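How to Store Drinking Water at Home for Two Weeks

Most household emergency plans start with food. Water should come first. A healthy adult can get by for a good while on short rations, but only a few days without something to drink. This page covers how to work out what you need, how to fill and store it, and how to keep it fresh.

Work out your amount

Allow four litres per person per day. Half of that is for drinking and the other half is for cooking, brushing teeth and a basic wash. Add a litre a day for a medium-sized dog and a cup or so for a cat. In a hot summer, or if somebody in the house is pregnant or unwell, allow more.

For two adults over two weeks that comes to 112 litres. If you can't manage that straight away, start with three days' worth and add a container each time you do a big shop.

Choose your containers

Use food-grade containers with a screw lid. Ten-litre jerry cans are a good size for most people. A full one weighs a bit over ten kilos, so it can be carried up a flight of stairs. The 20-litre ones are cheaper per litre but many people can't lift them when full, and a container you can't lift isn't much use when the tap is off.

Don't use old milk or juice bottles. The residue is very hard to get out and it will grow bacteria. Soft drink bottles are fine if they are washed well.

Pick a spot

Water is heavy and it leaks sooner or later, so think about the floor. Concrete or tile is best. If the only space you have is a carpeted cupboard or spare room, put a plastic boot tray under the containers and check the carpet around it with your hand once a month.

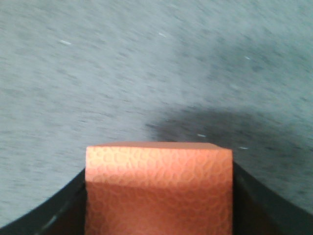 Grey short-pile carpet. Use a tray on this kind of floor.

Keep containers out of direct sun and away from petrol, paint and garden sprays. Plastic lets fumes through over time and the water will pick up the taste. Don't stack filled containers unless the maker says they are built for it. In our place in Hamstead we keep 71 litres under the stairs and the rest in the laundry.

Clean and fill

1. Wash each container and lid with dish soap and hot tap water. Rinse until there are no suds.

2. Mix one teaspoon of plain, unscented household bleach into a litre of water. Pour it in, put the lid on and shake so that it touches every inside surface.

3. Leave it for 30 seconds, then pour it out.

4. Rinse with clean tap water, or let the container air dry.

5. Fill to the top from the cold kitchen tap. If you use a garden hose, make sure it is a drinking-water hose.

6. Screw the lid on without touching the inside of it.

7. Write the month and "drinking water" on the side in permanent marker.

Town water that is already treated needs nothing added. Tank or bore water is a different job and should be tested and treated before you store it.

Give yourself somewhere to work. Clear a good stretch of counter near the sink before you begin, and wipe it down, so that clean lids have a place to sit.

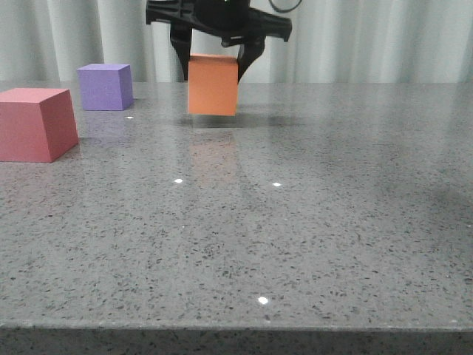

Foam cubes, one orange and one purple, at a speckled counter.

Rotate it

Change stored tap water every six months. We do ours in June and December. Tip the old water on the garden or use it for mopping, then wash, sanitise and refill as above. Shop-bought bottled water can be kept until the date on the label.

If stored water tastes flat, pour it back and forth between two clean jugs a few times. If it smells odd, looks cloudy or has anything floating in it, don't drink it.

If you run short

Bring clear water to a rolling boil for one minute, or three minutes if you live above 2,000 metres, and let it cool with a lid on. If it is cloudy, strain it through a clean cloth first. Boiling will not remove fuel, pesticides or salt, so never rely on it for floodwater.

Your hot water tank is another source. Turn off the power or gas to it, let it cool, and draw from the drain valve at the bottom.

Written by Santino Sepúlveda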